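The bottom of the toy bin
Every December the metal tub gets emptied, and the same few pieces are always the last ones in it

By Reto Brunner

The first thing to go from a block set is the cylinders. Cubes stack, so they come home with the other cubes. Cylinders roll under the couch, and by the end of the year a family that started with a full set has a handful of green ones and no idea where the rest went. 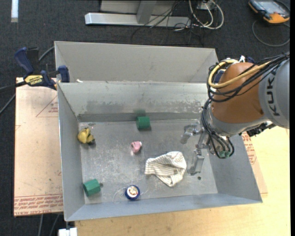

A deep metal bin is a hard place for small toys. Anything round travels to a corner or comes to rest against a wall, and soft or crumpled pieces stay where they land. Two green cylinders and a yellow toy with some black on it can look like a lot of mess in a box that size, mostly because they never end up side by side.

I started using metal for toy storage after going through 3 plastic tubs in as many winters. The plastic split along the rim each time. Metal scuffs and goes dull, and the floor of the bin picks up pale scratches and cloudy patches that no amount of wiping will shift. None of that matters to a block.

Noise is the real drawback. A wooden block dropped into a steel bin at six in the morning will wake the whole house. Stirnetti, the secondhand toy shop where I sort stock two mornings a week, keeps its bins in the back for that reason. We put 686 loose pieces through them last winter, and a good share were singles from sets nobody could name.

Singles are worth keeping. Stirnetti sells them by colour in paper bags of mixed shapes, and green goes quickly because parents use it for trees and hedges in train layouts. Soft toys are sorted separately. A squashed one usually comes back after a wash and a night on the airing rack, though the stuffing may need working loose by hand.

For a home bin, leave some of the floor showing. Once the pieces are three deep, children tip the lot out to reach the one at the bottom. Smaller items can go in a drawstring bag hung nearby. Wipe the corners when the bin is empty, as grit collects there and marks painted blocks.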